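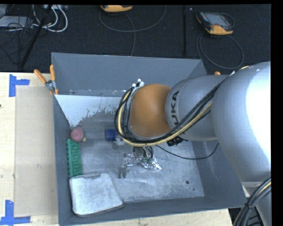
KUKA arm over a grey metal bin on a wooden tabletop.

Matden Household Sorting Guide: data card

Version 10. Last updated December 30, 2025. Maintained by Adoración Villanueva.

Summary

This is a table of household waste items and the kerbside bin each one belongs in. It covers two council areas, Landon and Chávez, which share a transfer station but have different rules. There are 245 items in the current release. Each item has one row per council, plus a notes column where the printed rules leave room for argument.

The table started as a spreadsheet for one apartment block and grew from there. It's used mostly by body corporates printing signs for their bin rooms, and by two school libraries.

Files

items.csv is the main table, one item and council per row.
aliases.csv lists other names for the same thing. Takeaway cup, coffee cup and paper cup all point to one item.
councils.csv has bin lid colours and collection frequency.
changes.txt is the log, newest first.

All files are UTF-8, comma separated, with a header row. Dates inside the files are year first. If you open items.csv in a spreadsheet program, import the item_id column as text or you'll lose the leading zeros.

Columns in items.csv

item_id: four digits, never reused.
name: singular, lower case, Australian usage. So capsicum tray, not pepper tray.
council: landon or chavez. No accent in the code, to keep old scripts working.
bin: one of general, recycling, organics, glass, dropoff.
prep: what to do first, e.g. rinse, flatten, lid off. Blank means nothing is needed.
source: where the ruling came from. Values are leaflet, phone, email or sign.
checked: date of last confirmation.
notes: free text.

How the rulings were collected

Most rows come from the printed leaflets each council posts with the rates notice. Where a leaflet was silent, I rang or emailed the waste line and recorded the answer. 74 rows have phone or email as their source. These are weaker than the leaflet rows. On a few occasions I got two answers from the same council in the same week, and in those cases I kept the stricter one and said so in notes.

Wording is mine throughout. Nothing has been copied from the leaflets apart from the names of the bins.

Differences between the two areas

Glass is the big one. Chávez has a separate purple-lid glass bin and Landon doesn't, so in Landon jars and bottles go in recycling. Drinking glasses and oven dishes go in general in both.

Organics in Landon takes cooked food, meat and bones. Chávez takes garden waste and raw fruit and veg only. Compostable bags are accepted in Landon if they are the green ones handed out at the library, and in Chávez not at all.

Aerosol cans are recycling in both areas when empty. Part-full cans are dropoff.

Known problems

Soft plastics rows are out of date. The dropoff point at the Chávez shops closed in September and I haven't had a firm answer on a replacement. Treat those rows as general for now.

Pizza boxes have a yes/no problem. Landon accepts them with "light" grease, and the table can't express that. See notes.

Batteries, vapes and anything with a battery sealed inside are all marked dropoff. Please don't change these in your own copy, even for signs with limited space — they start fires in trucks.

Nappies labelled compostable are general in both areas. I get asked this a lot.

The table doesn't cover businesses, building rubble or hard rubbish bookings.

Printing signs

The Fellow template in the signs folder takes a filtered copy of items.csv and fits it to A3. Keep it to the items people in your building get wrong. A long list on a bin room wall doesn't get read.

For print runs over 1,000, drop me a line first so you aren't printing something that is about to change.

Corrections

Send the item_id, the council and how you found out. A photo of a leaflet or sign is enough. Corrections without a source go on a pending list until I can ring and check, and that can take a few weeks.

Licence

Free to use, copy and alter, with credit to the Matden Household Sorting Guide. If you change a ruling, remove the credit from that row.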